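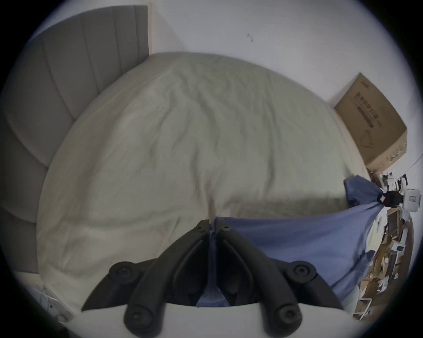

Duvet covers and sheets from Skuvanis can go in a normal home machine with a drum of at least 11 pounds. Wash them at a warm setting and take them out as soon as the cycle ends. Creases like the ones across the pale duvet mostly drop out on their own if it is shaken and left flat overnight. Keep blue items, such as the cloth on top of it, in a separate load for the first few washes.

Can I fold laundry on the bed?
Yes. Clear off boxes first and pull the sheet tight from the headboard end.
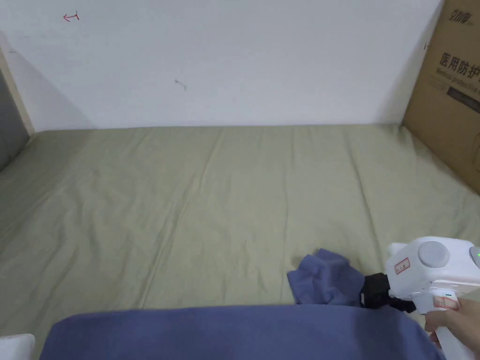 Blue cloths on a sage-green sheet, box against the wall.

What is the thread count?
Grorum sheets are 300. Paralar sheets are 500 and feel heavier - they also take longer to dry.

Do you sell the covers separately?
Yes, in all sizes. Quote item 745 for the queen.

Can I return a set I have washed?
No, unless there is a fault in the stitching. Send us a photo of the seam and keep the care label on.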